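Ellside Shared Kitchen - progress report to the Skelton Fund, period ending May

Summary

The grant paid for new tables, chairs, tableware and cloths for the kitchen and dining room at Ellside. Most of the buying is finished. The dining room is in use, the kitchen side is partly done, and one order is still open.

Spending

The tables and chairs came from Partanen in one delivery. We budgeted $445 for tableware and linens and have spent $399. We would like to put the balance toward spare towels and ask for your approval to do so. Receipts are attached to the finance form.

Work done

The old folding tables have gone to the recycling yard. The new ones are light gray on top with a wooden edge, and they wipe clean with a damp cloth. We set them close to the wall to leave a clear way through to the sink. The chairs are plain wood with slatted backs. Two had loose joints when they arrived, and Partanen replaced them at no charge.

We changed the bowls from the original plan. The application listed white ones, but the supplier, Voko, had a long wait on that line, so we took colored bowls at the same price. They stack well and fit the dishwasher rack. Replacements can be bought one at a time, which we could not do with the old set.

Each table now gets its own cloth towel at the start of a session. Bowls are put down on the towel after washing and go back to the shelf when the table is cleared. Before this, clean dishes were left on the counter beside the stove and often had to be washed again. The new routine takes up to 10 minutes at the end of a session.
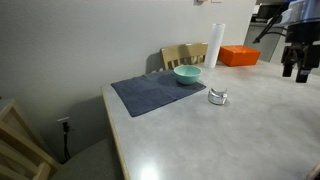
Table by the wall, with one of the green bowls on a dark blue towel.

Still to do

The wall shelf for the bowls is up, but the lower shelf for pans has not been delivered. Voko has given us a new date in the coming month. Until then the pans stay in the hall cupboard - workable, but a long walk with a heavy pot.

The towels need a better home too. At present they are folded in a drawer that sticks in damp weather. We plan to fit hooks next to the sink and will pay for these ourselves.

Next report

The next report will cover the pan shelf, the hooks and final spending. We do not expect to ask for an extension.

Related items
Ellside kitchen: application summary
Skelton Fund small grants: reporting notes
Dining room floor repairs at Ellside
Partanen delivery checklist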